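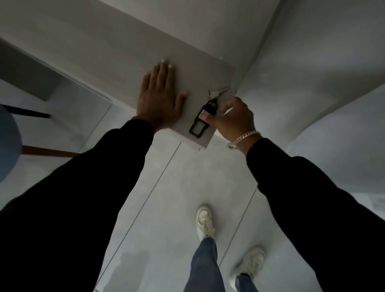

Skevance Lane Rope Reel – Fotdale Series

The Fotdale reel stores floating lane ropes for outdoor and indoor pools. It comes in two drum sizes: the 2-lane model for hydrotherapy and learn-to-swim pools, and the 8-lane model for 50 metre competition pools.

Frame: 316 stainless steel, passivated after welding
Drum: rotationally moulded polyethylene, grey or blue
Castors: four, non-marking, two with brakes
Maximum working load: 60 kg (2-lane model)
Handle: removable, fits either side

Both models suit Zoëga and Jullside lane ropes without an adaptor. Other ropes need a swivel clip, sold separately. Check the diameter of the floats before ordering – discs over 150 mm reduce the usable capacity of the drum.

Rinse the frame with fresh water weekly and grease the bearings every 3 months. Do not store the reel in the chlorine room or in an unventilated plant area.

Supplied flat packed with fasteners and a hex key. Covers are made to order and are dispatched separately. Spare castors and drum bearings are listed under Parts.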